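Tralville Clothing Swap, planning meeting, April
Present: Noreen Ó Súilleabháin (chair), Musa Okafor, Jarosław Lis, Ottavio Fontana (notes)
Apologies: Ebuka Ibrahim, who sent his love and a tin of shortbread

Noreen opened at 5:30 and thanked us all for coming out in the rain. Last month's minutes were agreed once Musa's name was put in the right place on the hall booking.

Money
Jarosław reports 2125 in the account after paying the Oyewole Hall deposit. The spring swap brought in 185 at the door, a good bit better than we had feared, and there was a little round of applause. He would still like the receipt for the coat hangers, please, whoever has it.

Sorting and folding
We spent a long and very friendly while on this one. Musa feels strongly that clothes should come to the hall already folded and stacked by kind, and Noreen agreed, having spent most of the last swap on her knees under a table with other people's sweaters. A bed is as good a place as any to sort on, and a stack up against the wall keeps its shape nicely. Dark things should go in their own pile. Pants to be held up and looked over before they are folded (zippers, hems, pockets!).
Agreed: donors get a short note on folding. Musa to write it, Ottavio to print it at Uketia.

Tables
The hall can let us have 18. Jarosław thinks this is plenty, Noreen does not, and we will see on the day. Ebuka to be asked if his brother still has the van.

Any other business
Brusero bakery will give us three trays of rolls again. Thank-you card went round for signing.

Closed at 7:10. Next meeting in May, at Musa's.

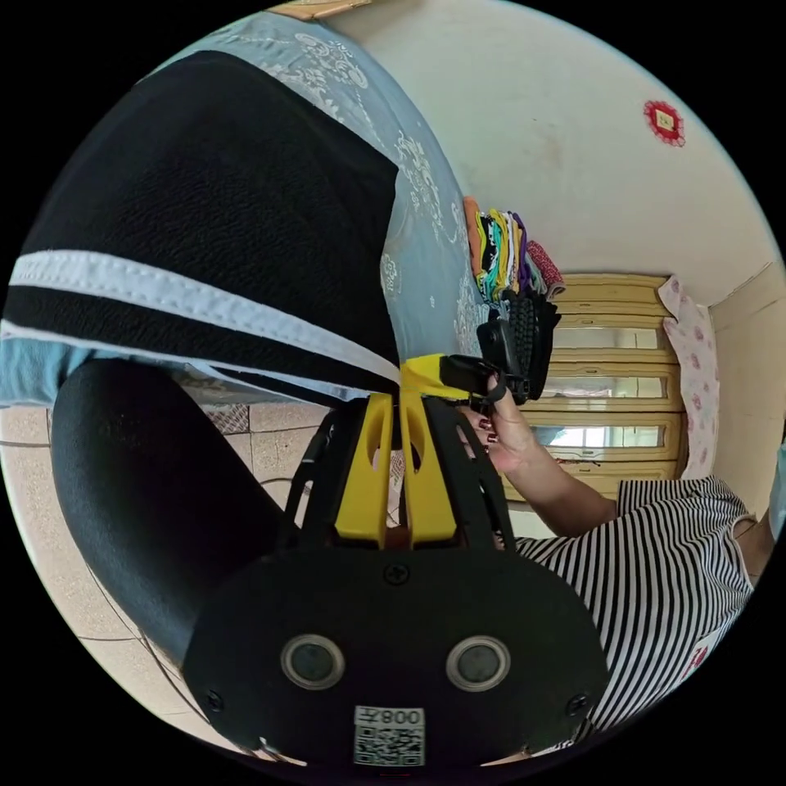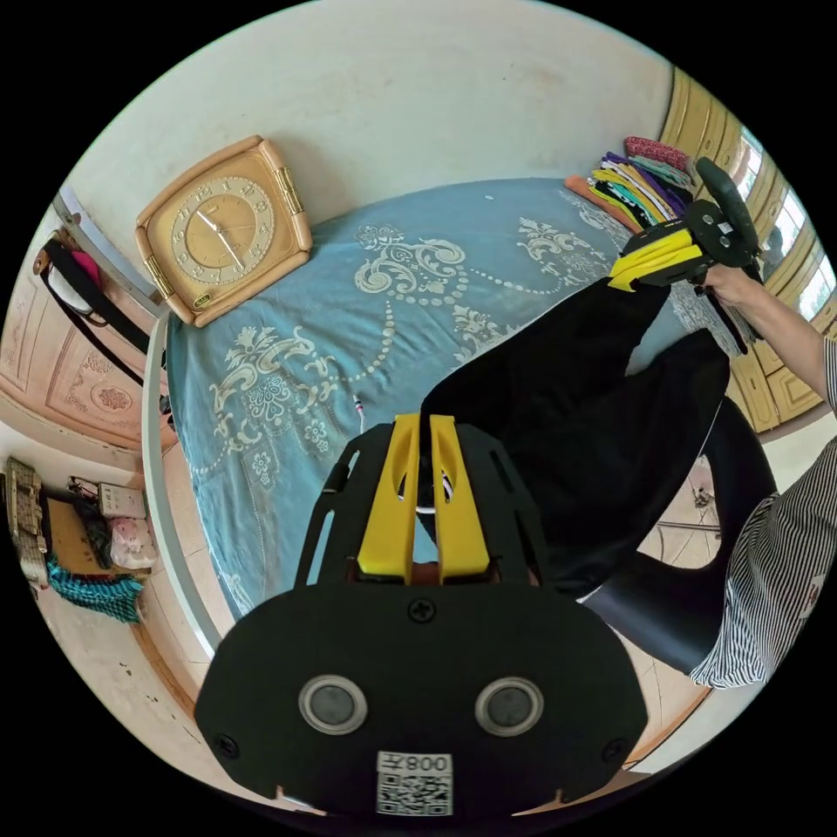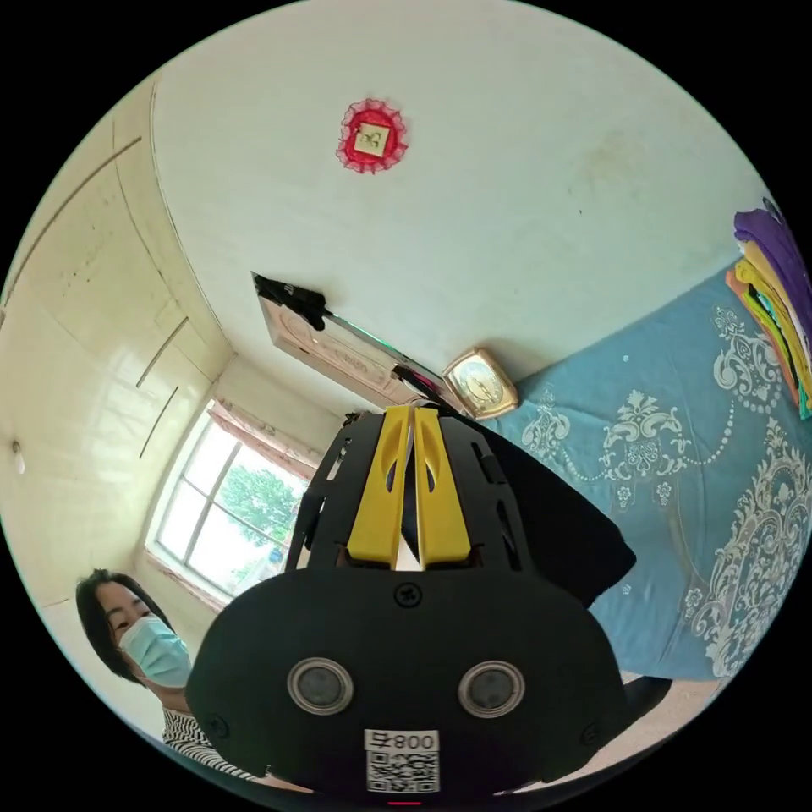

Sorting at home: the folded stack by the black knits (first picture), a black garment held up over the bed (second), and the blue bedspread again (third).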